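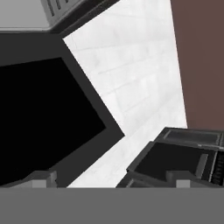
Cleaning and catering staff at the Dallard food processing plant have voted to strike over changes to their shift pattern, their union said on Apr 8, 2021.

The workers are employed by Hinorari, the contractor that has run support services at the site for 18 months. They say the firm brought in split shifts without proper notice and stopped a weekly travel allowance that had been paid under the previous contract.

Of the 500 members balloted, 27 voted against the action. The union did not say how many papers were returned.

Branch secretary Vasanthi Karunaratne said members had raised the matter with managers three times since the new rota was announced.

"People are being asked to come in at five in the morning, go home at nine and come back at two," she said. "Many of them live in Pathirana and there is no bus at that hour. They are paying for taxis out of their own wages."

Hinorari said the rota was needed to fit in with longer production hours and that no one's weekly total had been cut. Its operations manager, Vivek Kaushik, said the travel allowance had always been a temporary payment.

"We have offered to meet the union again and that offer is still open," he said. "We would ask staff to wait for the outcome of those talks."

The plant's production workers are employed directly and are not part of the dispute. Deliveries to the Bemidov depot are expected to run as normal.

No date has been set for the first walkout. The present contract is due for review in August.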